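Can a machine do my chores yet? Notes from the Sarnska open day

2021-05-10

I've wanted to get inside the Sarnska building for ages, mostly because I walk past it on the way to the bakery and it always has its lights on. So when they put up a notice for an open day I signed up that same evening. Two hours, 30 visitors, free coffee. The theme was "home and shop-floor tasks", and I went in with one question: is any of this stuff close to taking the dishes off my hands?

First impressions – it's a lot more like an office than I had pictured. I was hoping for something between a car plant and a spaceship. What you get is desks, cables, people in T-shirts and a fair amount of standing around waiting for something to load. Everybody was very nice about being asked the same questions over and over, including mine.

They started us off with the shop-floor side, which is the part that pays the bills. A bin-picking cell built by a company called Vestergaard was sorting plastic caps into trays, and I could have watched it all afternoon. It's fast, it doesn't get bored, and when it drops a cap it just goes and gets another one. Our guide told us it had been through 200 trays that morning before anyone had to step in. Then a boy in our group asked if it could sort his socks, and the guide laughed and said to ask again in a few years. Caps are all the same shape. Socks are a nightmare, apparently, and T-shirts aren't much better.

After that came the household stuff, and this is where I perked up. The project is called Orusitz and the idea is to work through the little jobs you do in your own home every day without thinking: putting a cup back on a shelf, wiping a counter, hanging up a towel, picking up a toothbrush. You'd think the toothbrush would be an easy one! It's small, it's light, it isn't going to break if you squeeze it. But it's also skinny, and if you grab it a little off to one side it swings around and now it's pointing the wrong way for whatever you wanted to do next. 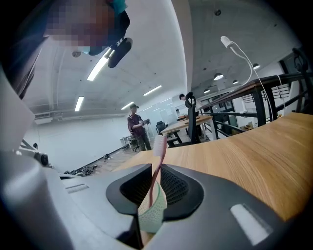

I asked how long it takes before a robot can pick something up reliably, and the answer was a polite version of "it depends". A new object on a clean table, pretty quick. The same object in a messy bathroom with bad light and a wet sink, much longer. A woman next to me pointed out that her bathroom is always messy and has bad light, so what good is it to her, and I thought that was a fair question. The reply was that people do these jobs in real rooms all day long, so that's the kind of practice the machines need to learn from.

We also got to see an arm load a dishwasher rack. It did two plates beautifully, thought about a bowl for what felt like forever, and then set it in upside down from how I would do it (my sister and I have the same fight every Thanksgiving, so I'm not going to hold that against it). Knives and forks weren't on the program.

So, chores. My take after one visit: if your chore is the same thing in the same place over and over, a machine can probably do it now, and better than you. If it's "tidy up the bathroom", keep your rubber gloves. I came home and did the dishes by hand.

Practical bits if you want to go: there's another open day in August, and you sign up at the front desk or through the Sarnska site. Take the tram to Lasotley and walk up the hill – parking is hopeless. The coffee is decent, the cookies went fast.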